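Keeping Fruit in a Shared Kitchen: Bowl, Bag or Fridge?
Project report, Home and Consumer Studies, second term
Narendra Nautiyal and Kuldeep Dhillon

1. Why we chose this topic

In our student house at Rendau we share one kitchen. Every week fruit is bought and every week a part of it goes into the bin. It is mostly bananas, sometimes lemons which became hard like stones behind the kettle. We wanted to know if the place where the fruit is kept has an influence on how much is eaten. Our teacher suggested to keep the question small, so we did not study the nutrition or the prices in different shops. We only looked at storage and at the habits of the people who live in the house.

2. What we already knew

Bananas give off a gas, ethylene, which makes other fruit ripen faster. Apples do this too. For this reason many household books advise to keep them apart from fruit which is sensitive. Lemons are less sensitive and keep longest in the fridge, but at room temperature they give more juice when they are pressed. A fabric bag lets the air pass, so moisture does not collect so easily as in a plastic one. But in a bag the fruit is hidden, and this became important later in our work.

3. Method

The project lasted through February. We used three places:

Place A: an open bowl on the kitchen table.
Place B: a white fabric bag, also on the table.
Place C: the lower drawer of the fridge.

At the start of each week we divided the shopping between the three places. We wrote on a sheet by the door what was put in, and every person who took a piece made a mark beside it. In the evening at 8 o'clock one of us checked the sheet against the fruit. If a piece was too soft or had mould, we weighed it on the kitchen scale before we threw it away and wrote down the weight as waste.

We must say that the sheet was not perfect. In the first week some people forgot to mark and we had to ask them at dinner. After that Kuldeep hung a pencil on a string and it went better. We did not use the first week in the results.

4. Results

The waste from the fridge drawer was the largest, 505 grams in the three weeks. The bag gave 390 grams and the bowl only 75 grams. We were surprised by the fridge, because we expected that the cold would protect the fruit. When we looked again at our notes we saw that the fruit there was in good condition for a long time, but people did not open the drawer. The bananas in it became dark on the skin and after this they were not wanted any more, even when the inside was still good.

From the bowl the fruit was taken quickly, mostly in the afternoon when people came back from lectures. Apples went first. The bag was between the two others. One housemate told us she thought it was somebody's private shopping and did not want to touch it - this we had not considered in our plan.

The table where the bowl and the bag were kept has a light green cloth with thin white lines, and the bowl we used is a golden one you can see through.

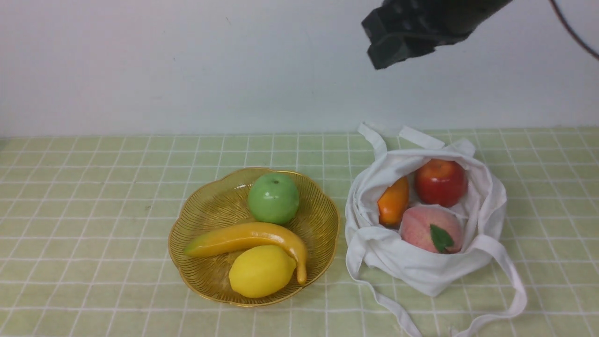 Figure 1. Place A (bowl, with apple, banana and lemon) and place B (fabric bag) on the kitchen table.

5. Discussion

Our result does not show that a bowl keeps fruit fresh for longer. By the theory, an apple and a banana together should ripen faster than when they are separate. We think the fruit in the bowl was simply eaten before this could make a difference. In a house with fewer people it can be otherwise, and there we would still put the lemons in the fridge.

The weak points are clear to us. We had one house only and a short time, and the housemates knew about the project. Also the 2 of us live there and eat fruit, so our own marks are on the sheet. If we repeat it, we would write "for everybody" on the bag and put a note on the fridge door, to see if the difference becomes smaller.

6. What we do now

The bowl stays on the table and we buy fewer bananas at one time. The drawer is used for lemons and for carrots. The bag went back to its old work, which is carrying the shopping home.

The full tables with the daily marks are in the appendix.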